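3.2 Seeding and first-round results

The regional handball league in Ginholm has used a results table as the only basis for seeding since its knockout stage was introduced. Clubs are ranked by points, then by goal difference, and the draw follows from that order. The method is simple to apply, but it takes no account of the strength of the opponents each club has met. In a league divided into geographical groups this matters, as a club in a weak group can collect points that a better club elsewhere can't.

To test how much the order would change under another method, we compared the published table with a panel ranking. The panel was made up of coaches from outside the league, who were given match reports and full results but not the table itself. Each member ranked the clubs alone, and the rankings were then averaged. The data cover 157 matches played before the knockout draw in March. Matches awarded by forfeit were left out – they carry points in the table but say little about playing strength.

The two methods agreed well at the top. Kekley was placed first by both, and Caruso dropped by a single position under the panel. The differences were larger in the middle of the order, where clubs were often separated by 2 points or fewer. Flumia, which had played in the strongest group, finished outside the seeded places in the table but was placed inside them by the panel.
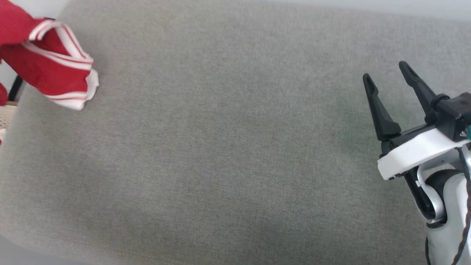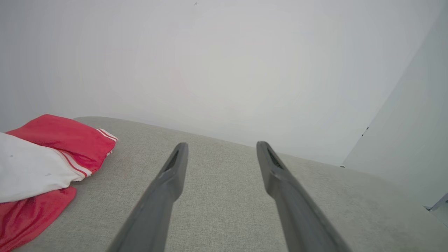 Figure 4. Grey surfaces, seen in two views.

We then looked at how often the higher-ranked club won its first knockout match. Under the table, this happened in 49 per cent of ties, little different from tossing a coin. Under the panel ranking the share was 60 per cent. The ties themselves were drawn from the table, so the panel ranking was never used to decide who played whom, and the second figure should be read with that in mind. A club that was seeded too low may have met a stronger opponent than it would have under a different draw.

Home advantage is a further difficulty. The higher seed hosts the first knockout match, so any benefit of playing at home is counted in favour of the table. We did not correct for this. A correction would need an estimate of home advantage for each club, and several clubs shared a hall during the season – in those cases it is not clear that either side was playing at home in the usual sense.

Panel members disagreed most about clubs they had not seen play. For these clubs the spread of individual rankings was wide, and the average depended heavily on one or two opinions. A larger panel would reduce this effect, though it would also be harder to recruit from outside the league. Section 3.3 repeats the comparison with a rating based on opponents' results, which needs no panel and can be worked out from the same match records.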